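To: Dollard neighbors list
Date: Jul 17, 2018
Subject: Re: sourdough starter went flat in the heat?

> I've been feeding mine once a day like I did all winter and it was
> doing great until the hot weather came. Now it puffs up by lunchtime,
> falls flat before I'm home from work, and smells like nail polish
> remover. There's a gray liquid sitting on top too. Is it dead? I got
> it from the swap table in March and I'd hate to have to ask for
> another one so soon. Also, does it matter what flour I use? I've been
> buying whatever is cheapest.

It isn't dead! Please don't throw it out. Mine does the exact same thing every July and I've had it going for 17 years, through two kitchens and one very bad week when I left it in the trunk of the car.

What you've got is a hungry starter. When the kitchen is warm everything in that jar speeds up, so it eats through its flour in a few hours and then sits there all afternoon with nothing left. The nail polish smell is what it does when it's starving, and the gray stuff on top is just liquid that has separated out. You can pour it off or stir it back in. I pour it off in summer (the bread gets too sour for my family otherwise) and stir it in when it's cold out. If you ever see pink or orange streaks, or anything fuzzy, that's a different story and the whole jar should go in the trash.

Here's how I'd bring it back. Tonight, scoop out all but a spoonful. Feed that spoonful with a good bit more flour than you're used to, say five spoonfuls of flour and enough cool water to make a thick paste, thicker than pancake batter. A stiff starter moves slower and it'll hold out until you get home. Do that morning and night for 3 days and I bet it smells like yogurt again by the weekend.
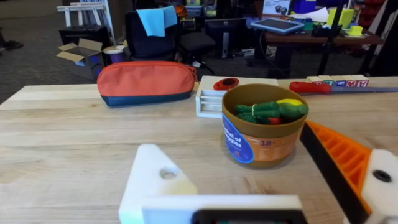

After that you have two choices. You can keep it on the counter and go on feeding it twice a day, which I find a pain in the summer when all I want to do is sit on the porch. Or you can feed it, give it an hour or so to get started, and then put it in the fridge and only think about it once a week. I do the fridge. My mother-in-law's cousin swore the fridge ruins the flavor and I believed her for years, and then I tried it and couldn't taste any difference at all. The only thing I'd say is take it out the day before you bake and give it a couple of feedings so it's awake.

About the flour, cheap is fine as long as it's not bleached. I've used the store brand from the Bastos market for as long as they've carried it. What does help is a spoonful of whole rye mixed in now and then. The starter goes crazy for it. Zarnton mill sells small bags at their counter on Saturdays, and a small bag will last you ages if you keep it in the freezer.

Now the bread itself, because I think you'll run into this next. In hot weather your dough is going to be ready way before the recipe says. My recipe card says to let it rise overnight, and if I did that this month I'd come down to a puddle. I use ice water, cut the starter in half, and go by how it looks: domed on top, a little jiggly, some bubbles along the side of the bowl. Then I shape it and it spends the night in the fridge. I bake first thing, 38 minutes with the lid on and then a bit more without, before the house heats up. One of you on the Fliltano side asked last summer about baking on the grill, and yes, it works, but put something under the pot or the bottom will burn black.

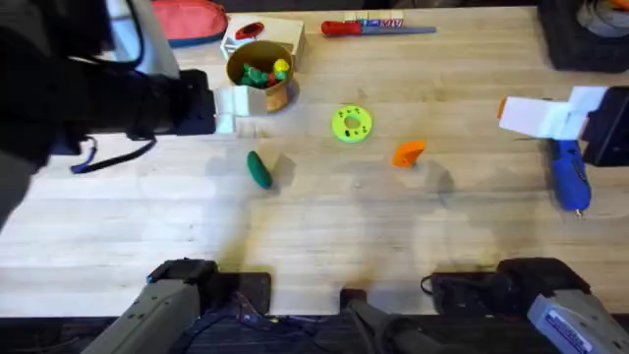
Butcher-block tabletop, with the cardboard cup on it.

One more thing on jars. Don't screw the lid down! I did that once with a canning jar and it hissed at me like a cat when I opened it. Set the lid on loose, or use a coffee filter and a rubber band if you've got fruit flies like we do. And switch to a clean jar every so often, the crust around the rim is where the mold likes to start.

If it still hasn't perked up by Sunday, write back and I'll give you a cup of mine. I've got plenty, I'm up to my ears in it and the pancakes are getting old. Also, does anyone have the recipe for the rye crackers from the potluck? I had it on a scrap of paper on the fridge and it's gone.

Marked as a reply to the whole list, so apologies to the folks who only signed up for the yard sale notices.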